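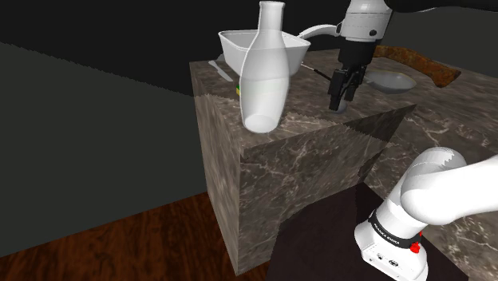
Simulador bonito não garante nada, foi a primeira coisa que nos disseram na Flarnholm, ainda no corredor, e que se viéssemos à procura de vídeos mais valia ficar pelo café. O que interessa é o que o planeador faz quando a perceção se engana. Gostei logo.

Notas da visita de 5/16/18, passadas a limpo à pressa no comboio. Desculpem as falhas.

Chegámos atrasados, portaria confusa, crachás trocados. Primeira paragem: sala de simulação. Ecrãs, muito ventilador a soprar. O braço branco, a pinça preta de dois dedos, bancadas de mármore com loiça e uma garrafa. Texturas sorteadas de cena para cena, e nas juntas nem sempre batem certo. Ninguém se preocupa com isso, o detetor treina na mesma.

O software chama-se Vurix. Três processos separados: perceção, planeamento, controlo. Falam por mensagens com carimbo de tempo e tudo fica gravado, o que permite voltar a correr uma falha exatamente como foi. Pareceu-me o melhor da casa. Vimos repetir uma tentativa falhada passo a passo, com a estimativa de pose da garrafa a saltar de um lado para o outro quando o braço a tapava. O planeador, coitado, a refazer a trajetória a cada salto. Solução deles: congelar a estimativa nos últimos centímetros e confiar no controlo de força. Discutível. Objetos brancos sobre fundo claro continuam a dar problemas, admitiram sem rodeios.

Cada versão nova passa por 400 cenas geradas antes de chegar ao braço verdadeiro. Se a taxa de colisões sobe, não passa. Perguntei quanto demora: 30 minutos no cluster. Perguntei tambem pelas sementes aleatórias, se são fixas. Metade sim, metade não.

Depois o planeador em si. Amostragem, 16 tentativas em paralelo, fica a trajetória mais curta que respeite os limites das juntas. A Grosard, que faz a parte do controlo, queria a mais suave em vez da mais curta. Ainda andam nisso. Há um parâmetro no ficheiro de configuração que ninguém quis explicar bem.

Almoço fraco. Sopa boa.

À tarde, ferramentas. O visualizador de registos vem da Kowalczyk e é feio mas rápido, abre ficheiros enormes sem engasgar. Dá para sobrepor a trajetória planeada à executada e ver o atraso junta a junta. Quero um igual para nós. Licença por posto, preço a confirmar.

Por ver ficou a calibração câmara-braço, já não houve tempo. Pedi a documentação, prometeram mandar até ao fim de maio.

A fazer: testar a gravação com carimbos no nosso sistema, medir o atrazo real do controlador, pedir orçamento do visualizador.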